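Ticket 337 - Microwave timer knob, Lundinlow break room
Opened by: Mitali Amarasinghe
Reading time: 2 minutes

The white microwave on the long counter is giving uneven results. A burger set for two minutes comes out lukewarm on one run and too hot to hold on the next. I have not changed the power setting between runs.
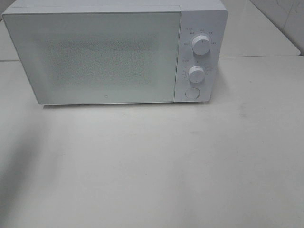 I unplugged it for 10 minutes, plugged it back in and tried again. Same thing. The light and the fan both come on, so I don't think it is the outlet or the fuse.

The red mark on the knob is easy to lose track of, and I may have been starting from the wrong place.

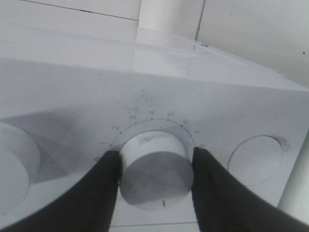
Tahsin Herath: On these mechanical timers, short settings are often off. Turn the knob well past the time you want, then bring it back. Try that before we order a part.

Tried it with a cup of water, three runs at the same setting. The results were much closer together. I also wiped down the counter and pushed the plug all the way in - it had worked a little loose.

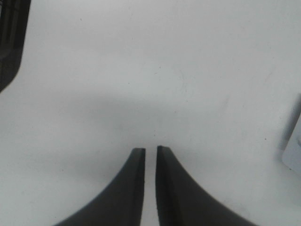
One more run to do, with food this time. I'll use a burger on the pink plate and leave the power knob alone. 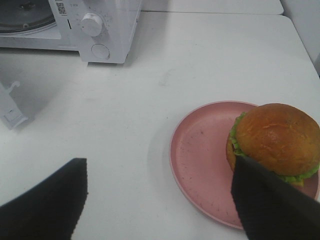 STATUS: PENDING

Waiting on the food test. If the times drift again, Devendra Mathur will price a new timer from Baluyot. Please keep the setting under two minutes until this ticket is closed.

Related tickets
Ticket 895 - Toaster lever won't stay down
Fridge door seal, Pondanora kitchen
Kettle trips the breaker

Contact Facilities | Back to top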